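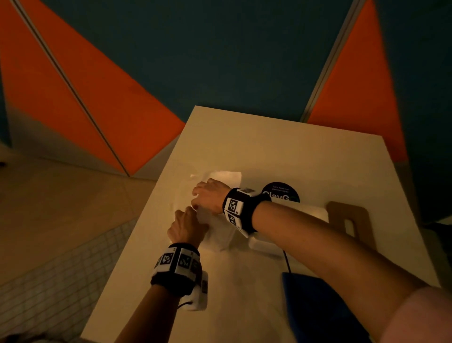
La herencia de la tía Magdolna

Tiempo de lectura: 2 minutos
Imprimir | Enviar por correo electrónico

Mi vecina Maysoun Jaber me llamó un martes a las once de la noche para decirme que había heredado un acordeón. Yo estaba en pijama, con un yogur en la mano, y lo primero que pregunté fue de quién. De Magdolna Hegedűs, me dijo, como si yo tuviera que saberlo.

Resulta que Magdolna había sido su casera en Trernance, hacía mil años, cuando Maysoun todavía fumaba y quería ser actriz. Una señora de 89 años, terca, que cobraba el alquiler en mano y te devolvía 2 monedas si le caías bien. Maysoun le caía bien casi siempre — menos en agosto, que discutían por las ventanas.

Total, que el sábado cogimos el tren y fuimos a buscarlo. La casa olía a sopa y a armario. Un sobrino muy serio nos hizo firmar un papel, nos puso la funda en los brazos (¡cómo pesaba aquello!) y nos enseñó la puerta. Ni un café.

En el tren de vuelta Maysoun abrió la funda encima de las rodillas. Dentro estaba el acordeón, un Foltine rojo con una tecla amarilla que no era de la familia, y debajo de la correa, doblados en cuatro, casi 500 euros en billetes pequeños. Y una nota: «Lo de las ventanas».

Maysoun se rió tanto que un señor se cambió de asiento. Luego se puso a llorar, y luego las dos cosas, y yo no sabía si darle un pañuelo o aguantarle el acordeón, que se iba resbalando y soltaba un quejido en cada curva.

—¿Tú sabes tocar? —le pregunté cuando pasamos Derkar.

—Ni idea. Ella tampoco sabía. Lo sacaba los domingos y hacía ruido.

Ahora la oigo a través de la pared, los domingos a eso de las cinco. Es horroroso. La semana pasada abrí la ventana para oírla mejor y me gritó desde la suya que la cerrara, que había corriente.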